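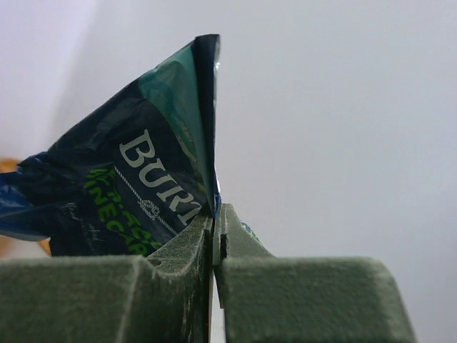
How often should you clean the fingers on a gripper? At the start of every shift, and again whenever you change what it's picking up.

I've been asked that by three different people since September, so I'm writing down the rules we use at Guthrie. They aren't a standard. The safety standards cover the arm, the cell and the people near it, and you should read the ones that apply to you before any of this. What they don't cover is the dull daily stuff, and that is where most of our lost time used to come from.

We pick light packaging, mostly snack bags and pouches. Printed fingers suit it because they're cheap and you can change the shape in an afternoon. The trouble is that a printed surface holds on to fibers and dust. A bit of fuzz along the edges is normal and I don't pull a finger for it. I do pull one if the fuzz gets onto the inside faces, where the jaws meet the film. Foil film is slick to begin with, and a layer of lint makes it worse.

Cleaning is a dry brush first, then a cloth just damp with water. No solvent unless you know what the plastic is. Pylyp Tkachenko used one on a set at the Grindthorpe site and the tips went soft by lunch. He wrote the rule himself after that.

Rule two is about where to grip. On a crumpled bag we take a corner or a fold, low down, and let the rest stand or hang however it likes. You don't need the middle. A pinch across the middle of a full bag crushes what's in it, and on an empty one it tends to close on a single loose layer. A corner gives you several layers together, and the jaws have something to bite.

Rule three is force. Set it on the lightest item in the batch and work up. We start at 10 percent of what the gripper can do and raise it until the bag holds through a full move with a stop in it. Then we write the number on the sheet. People skip the stop test. A bag that rides along fine at steady speed can swing a lot when the arm halts — especially a tall one held by a corner.

Rule four, log the misses. We run 100 picks on any new item before it goes on the line, and every miss gets a line with the item, the grip point and the finger set. Bohdan Savchuk keeps the sheets for our cell. His longest one is for Zenstead, a job with mixed bags, and it has 482 entries. That sounds bad, but it covers months of work, and it's how we found that one finger set was printed slightly out of square.

Label your finger sets. Ours are numbered on the back with paint pen. Before we did this, two left fingers from different prints ended up on the same bench and we spent most of a Saturday working out which went with which.

Rule five is the camera. If you have one on the wrist, wipe the lens when you wipe the fingers, and check that the wall or panel behind the work is plain. Shiny film throws back enough light by itself. We painted ours flat and stopped getting false edges on the darker bags.

Last, hands. The arm is stopped and locked out before anyone reaches in, including for a dropped bag. It takes about two minutes. The Jorden cell has a long grabber hanging on the fence and people still try to use it through the gap with the arm running, so the rule there now says the grabber counts as a hand.

I'll put up the blank log sheet once Bohdan has taken the customer names off it.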